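The Bindton Road

The letter from the housing office said the flat in Brerkcombe would be held until the end of May. My father read it standing up, then folded it back along its creases and put it behind the clock. He did not mention it at supper. My mother asked me to get more bread, and we ate.

We had lived in Kavunham since before I was born. The reservoir was going to come up as far as the church steps, according to the first map, and over the church according to the second. Our house was below the church. There had been meetings about it for years, and people had shouted at the meetings, and then one winter they stopped shouting and began asking what the moving allowance would be. It was 300 a household, paid on the day you handed in your keys.

My father said he would go last. My mother said she would go when there was somewhere to go to. I was fourteen and wanted to go right away, though I kept that to myself.

The bus to Brerkcombe was the 203. It left from the bottom of our lane in the morning and came back in the evening, and for most of that spring my mother and I took it to look at the flat. There was no need to look at it more than once. It had a kitchen, a front room, two bedrooms and a closet where the boiler was. The windows faced the Bindton road, and across the road was a tire shop. My mother measured everything with a dressmaker's tape and wrote the numbers on the back of an envelope. On the way home she would find she had forgotten something, the depth of a shelf or the height of a sill, and so we went again.

"The dresser won't go up those stairs," she said, on the third trip.

"Dad could take the top off."

"He won't take the top off."

She was right about that. The dresser had been his mother's and it was made in one piece, or had been in one piece so long that it came to the same. He had already said it would stay with the house. I thought he meant we would leave it for somebody. It took me a while to understand that he meant under the water.

By the middle of May there were four chimneys lit in the village, and then two. The store closed. The woman who ran it left a box of candles and some canned pears on the step with a note telling people to help themselves. My father took the candles. A truck came from Kamath, the salvage company, and two men pulled the slates off the school and stacked them in straw. I watched them for an afternoon. They let me carry a few. One of them asked which house was mine and I pointed, and he looked at it and said it had a good roof.

I told my father that at supper, thinking he would be pleased.

"It does have a good roof," he said.

That night I heard him up in the attic, walking from one end to the other with a flashlight. In the morning there was a suitcase at the foot of the stairs and he was sitting beside it in his coat, an hour before the bus.

"I'll see this flat, then," he said.

We rode in together, all three of us. He carried the suitcase on his knees and would not put it in the rack. In Brerkcombe he went through the rooms with his hat on. He turned the faucets on and off and knocked on the walls. He stood at the front window a long time and watched a man across the road roll a tire into the shop. Then he asked my mother where she meant to put the table, and she got out the envelope and showed him.
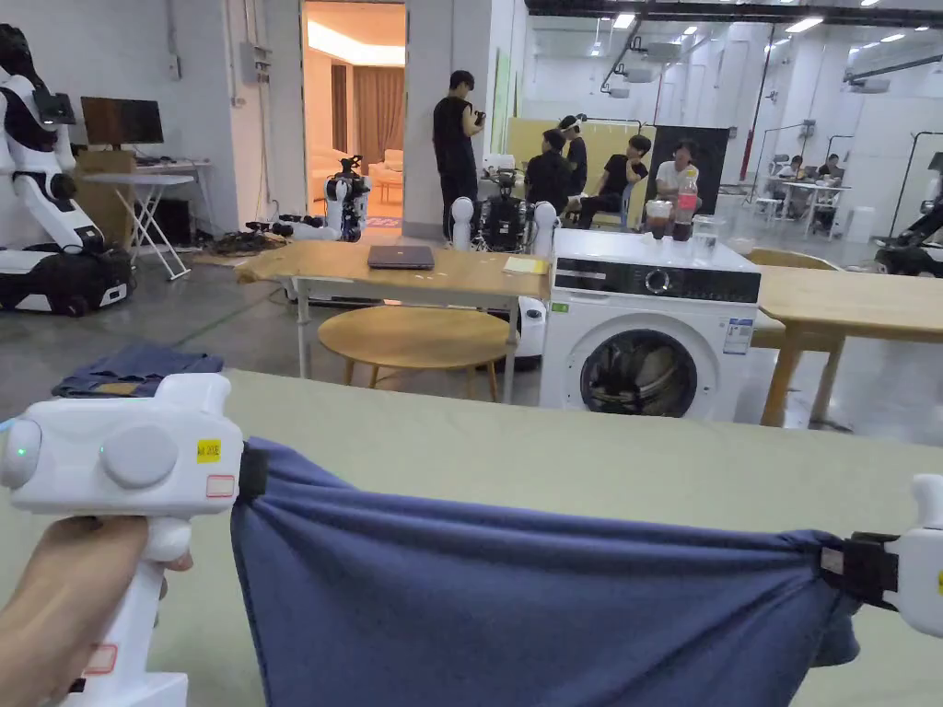
My mother had gotten it into her head that we would need to bring everything clean. She had been washing for a week at Kavunham, curtains and bedspreads and things nobody had used since my grandmother died, and hanging them in the yard where the plum trees used to be. She said she would not carry that house's dust up those stairs. In the new place she wanted a white washing machine with a round door in the front and a green table near it, so that she could fold the jeans and pile them in the corner without walking across the room. She had it all drawn on the envelope. My father studied the drawing and said the table could be a foot longer.

He opened the suitcase in the front room. I had expected clothes. It was full of slates, ours, wrapped in newspaper. He had taken them from inside, at the low end of the attic, where the rain would not come in for a while.

"What are those for?" my mother asked.

"I don't know yet," he said.

He lined them up along the baseboard under the window. They were gray and thin and still had the nail holes in them. My mother stepped around them to measure the sill again.

We caught the evening bus. It had started to rain by the time we reached the top of the valley, and the driver went slowly on account of the trucks. My father had the empty suitcase between his feet. At the bottom of the lane he let us get down first. The house was dark, and my mother went ahead to light one of the candles.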